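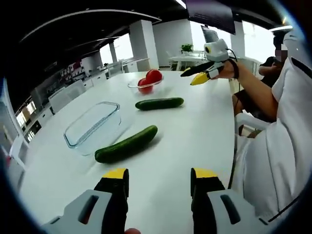

goltia_metro
Surface plates and flatness, continuing from the height gauge thread. We have a Stakwood granite plate, 700 mm on the long side, and I get a different repeat reading near one corner than in the centre. The difference is 3 microns. Indicator stand and gauge block unchanged. Consider two cucumbers lying on a white table: the nearer has rounded ends, so you would never take a length off one without deciding where the end is. My corner has the same problem on a smaller scale, as the wear rolls off with no defined edge. Do I exclude it from the working area or have the plate lapped?

bolthorpe_60
Exclude it. Mark a border and work inside. 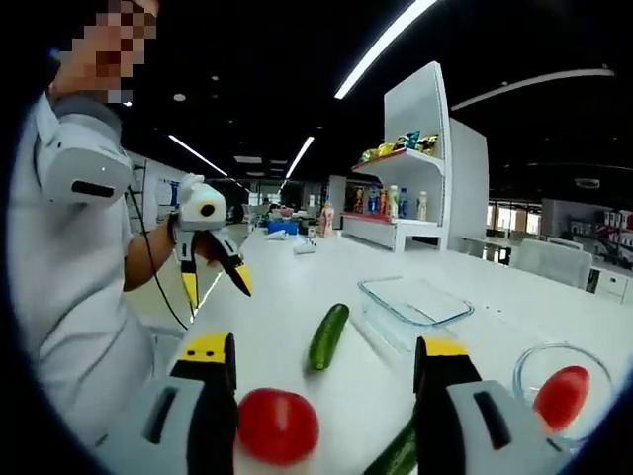
If the centre repeats within grade you lose nothing. Lapping costs more than the corner is worth to you.

hordiienko
Disagree. A border only helps if everyone in the shop respects it. Also check the supports first. A plate that size should sit on 3 points, and if somebody has put it on 4 you are measuring the stand.

goltia_metro
It is on 4. Levelling feet, one per corner.

bolthorpe_60
Fair point on the supports, I assumed 3. Still wouldn't lap it.

hordiienko
Refit it on 3, let it soak for almost 60 hours with the doors closed, then repeat the corner and the centre. Post both readings before you book anyone.

goltia_metro
Will do. Readings in May, when the bench is free.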